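Reading Claims in Small Print
Handout 6, Evidence for Everyday Use
Tutor: Lensa Gebretsadik

Bring this sheet with you, along with the Fletham leaflet from last time. Several people left theirs behind, so there are spare copies in the tray by the door.

Where we had got to

Last session we took the Vota sleep drops leaflet and crossed out every sentence that could not be checked. Not much was left. What did survive was one figure: 400 people tried the drops and most of them "felt more rested". Aníbal Mosquera asked the right question, which was "more rested than when?" The leaflet doesn't say. It doesn't say how long they took them either, or whether anyone was given plain water in the same bottle.

I am not telling you the drops do nothing. I don't know what they do, and I doubt the people who wrote the leaflet know much more.

Words that carry no weight

"Helps support" is my least favourite. A chair helps support you. So does a kind aunt. When a packet says something helps support normal digestion, ask what would have to happen for the claim to be wrong. If you can't think of anything, it isn't much of a claim.

"Up to" is nearly as bad. Up to eight hours includes ten minutes. "Tested" on its own tells you there was a test and keeps quiet about the result.
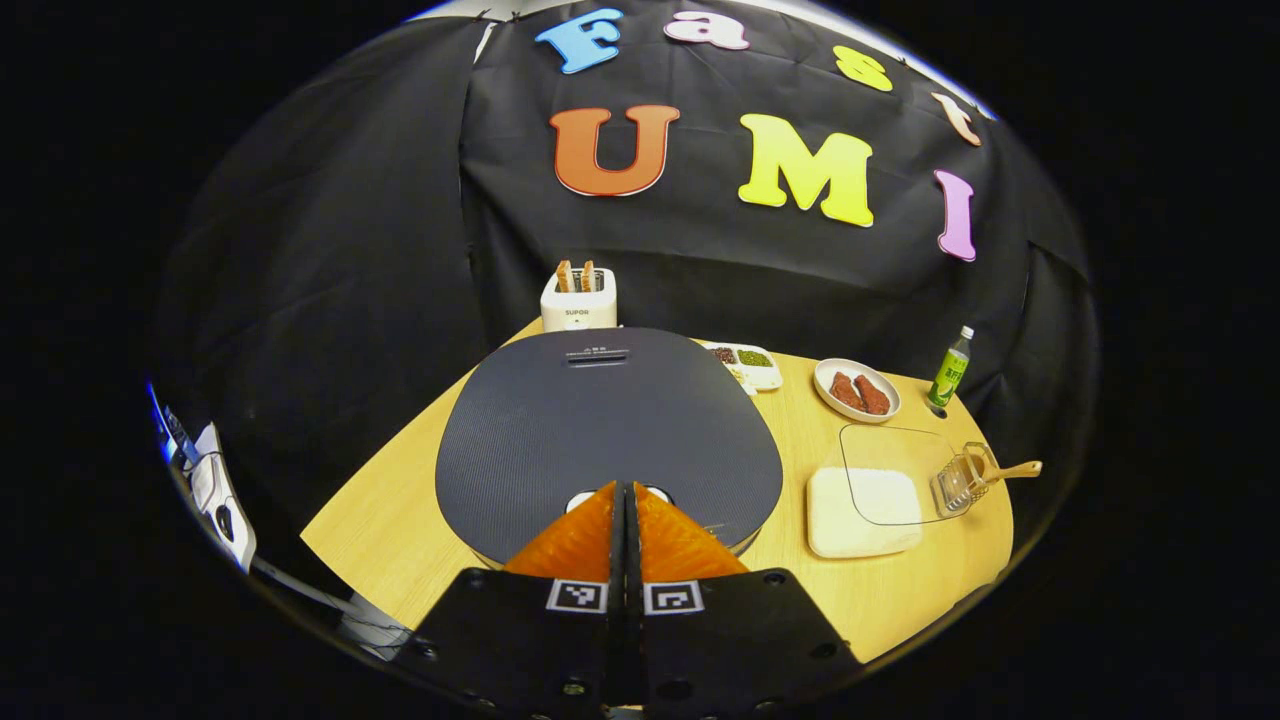
Then there is the word "fast". Fast relief, fast drying, fast delivery. Compared with what? The Nosari cold remedy says "fast-acting", and the insert inside the box gives no time at all. Santeri Lehtinen wrote to the firm in February and got back a polite letter thanking him for his interest. I have read it twice and still can't find a number in it.

Big numbers

The Fletham walking survey is better than most, so we will be harder on it. It had 3225 forms sent out and 2450 returned. That is a good rate, and the authors are pleased with themselves. But the missing 775 are not likely to be a fair mix. People who hardly walk may not bother with a form about walking. The report gives this a single line near the back.

Look as well at how the main question was put: "How often do you enjoy a walk?" Somebody who trudges to the bus stop every morning in the rain could quite reasonably answer "never".

For next time

Read the paper by Mal-soon Han and Geum-ok Shin on asking people about their own habits. It is short and a bit dry. I think the second half claims too much from one set of diaries, and I'd like to hear from anyone who disagrees.

Find one claim on something in your own kitchen or bathroom. Copy it out word for word, including any star or dagger and whatever it points to. Write down what you would need to see before you believed it. Half a page is plenty.

Please don't bring horoscopes again.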